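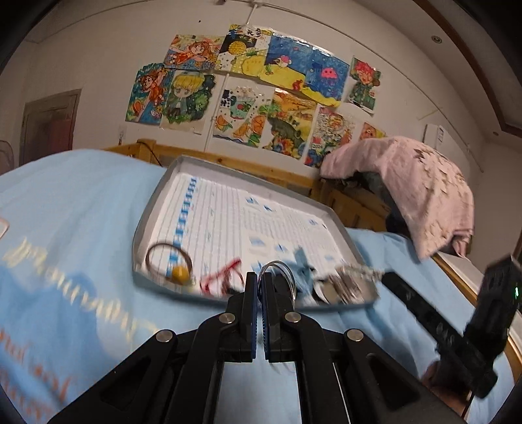 Diria is a home organizing service for families with children. We sort the small belongings that collect in a house and don't seem to have a place: keys, loose rings, cord, beads, bits of wire, spare parts, single earrings, the contents of the drawer by the front door. We work in your home, at the pace of the people who live there, and we don't ask you to clean up before we come. Most of our sorting is done on a tray. A shallow metal one with raised edges, set down on a bed over a light blue sheet, is as good a place to work as any table, and a sheet of paper in the bottom makes a thin ring or a loop of red cord much easier to pick out. Children's bedrooms are where we spend the largest part of our time. If there are drawings taped up in rows on the wall, they stay up unless the child wants them down.

How we started

Diria was started by Nhung Sầm and Sơn Lâm. Nhung had worked for nine years in the office of an elementary school, where one of her jobs was the lost and found. Sơn repaired locks and small household hardware from a shop on Doãn Street. They met when the school needed a lot of unlabeled keys identified. Sơn came in one afternoon in March with a box of tags and the two of them went through all 103 keys. By the end they knew what most of them opened, and the rest went into an envelope marked with the month.

A teacher asked if they would do the same thing at her house. She had moved twice in a short time and had keys from three addresses mixed with parts from a crib and a bicycle. That was our first paid visit. The next few came from other parents at the school, and after a year of evenings Nhung left her office job to do this full time. Sơn kept the shop going for a while, then closed it and moved his bench to our workroom, where it still is.

What we do

Small item sorting. This is our main service and the one most people call about. We collect the loose items from the places you show us, put them out a few at a time on a tray, and go through them with you. You decide what is kept. We suggest where it might live and provide the container if you don't have one.

Children's rooms. We set up storage for toys, art supplies, clothing and bedding. We measure shelves and bed frames before we recommend anything, and we try to use what is already in the room. Many families have enough boxes and need them moved to a height the child can reach.

Keys and hardware. Sơn identifies keys, fasteners and fittings, tags them and groups them by the thing they belong to. He can tell a good deal from a key blank, but he can't tell you which door it fits without trying it, so for this service please plan to walk around the house with him. We don't cut keys anymore. We can tell you who does.

Broken jewelry and craft pieces. Necklaces come apart, beads roll under beds, and children make things out of wire that their parents are not sure they are allowed to throw away. We keep the pieces of one thing together in one bag and write on the bag what we think it is. Simple restringing can be done at the workroom. Anything of value should go to a jeweler.

Art and school papers. We photograph, flatten and file. We can also help you choose a wall for display and put the work up in rows. For taped paper we use a low-tack tape on painted walls and test it in a corner first. Drawings that come down go into a flat folder with the child's name and the school year on the front.

We don't clear out garages, move furniture between floors, or handle medication or firearms. For an estate or a whole-house move, a larger company will serve you better.

How a visit goes

A standard visit lasts 2 hours. One of us comes, or both if the job includes hardware. We start with a short talk at the door or in the kitchen about what you want finished by the time we leave, and we write it down. Then we go to the room.

We usually set up on the bed. It is at a good working height for an adult sitting on the floor or a child standing, things that fall don't roll far, and it doesn't tie up the table where somebody needs to eat. Blankets get folded or laid over the rail. We put the tray on the sheet and line it with paper. Plain paper will do, but many of us like printed paper with a grid, and old worksheets or schedules are fine. Metal on bare metal is noisy and hard on the eyes after an hour.

The first pass is fast. Everything goes into one of four groups: keys and metal parts, jewelry and beads, string and cord, and unknown. We don't stop to discuss anything in the first pass, even if it has a story. The second pass is slower and it is where you come in. We hold up each piece and you say keep, give or toss. You can also say later. Later things go in an envelope with the month on it, the way we did at the school, and we ask about them at the next visit.

For the last 23 minutes or so we put things away, sweep the floor around the bed and write up the list. You get a copy before we go. It says what was kept and where it is, in ordinary words, so that someone else in the house can find the shed key when you are at work.

Children at visits

Children are welcome and most of them are better at this than their parents. A child of four can sort by color. A child of seven can usually run the first pass without help and will correct us. We do ask that babies and toddlers be kept in another room during small item sorting, since beads and metal rings are a choking risk, and we check the sheet and floor by hand before we leave.

A child's things are the child's to decide about, within reason. If a parent says toss and the child says keep, we put it in the later envelope. We have found that this settles most arguments for long enough to finish the job.

What we charge

A standard visit is $45 per hour for one organizer. When both of us come, the second person is charged at half that. Bags, tags, envelopes and paper are included. Bins and boxes are charged at what we paid for them, and we show you the receipt if you ask. There is no charge for the first phone call, and no contract. Many families book one visit and a follow-up a few months later, and some call us every year before school starts.

We keep a small number of reduced-rate visits each month for foster families and for people setting up a home after a move they didn't plan. Please ask. We don't need paperwork.

The workroom

Our workroom is on the ground floor of the Idunia building, next to the laundromat. It has one long bench, Sơn's key cabinet, shelves of sample containers that you can borrow for a week, and a table for children. You are welcome to bring a jar or a drawer and sort it here with our trays. Mornings are quieter. The side entrance has no step and is the easier one if you have a stroller.

On the last weekend of most months we run a small class called Neda. It covers the same method we use in homes: tray, paper, first pass, second pass, list. People bring their own drawer contents in a bag. Class size is small – we only have so much bench – and it fills up early in August. Neda is taught by Nhung, with Sơn there for the second half to look at keys.

What we keep private

We see a lot of what is in people's houses. We don't talk about it. Lists are given to you and we keep no copy unless you ask us to hold one for the next visit. Keys never leave your home with us, tagged or untagged, and tags are never marked with a street address. If we find money, documents or photographs while sorting, we stop and hand them to you before going on.

Who you will meet

Nhung handles bookings, children's rooms, papers and most of the first visits. She speaks English and Vietnamese. Sơn handles keys, hardware, bead and wire repairs and anything that involves taking a bed frame apart and putting it back together. He also speaks both, and prefers a phone call to a text message.

Getting in touch

Call or stop by the workroom between 9:00 a.m. and 3:00 p.m. If we are out on a visit there is a slot in the door for notes. Tell us which room you have in mind, the ages of any children at home, and whether there are stairs. If you already know there are keys in the pile, mention that too, and Sơn will bring the tags.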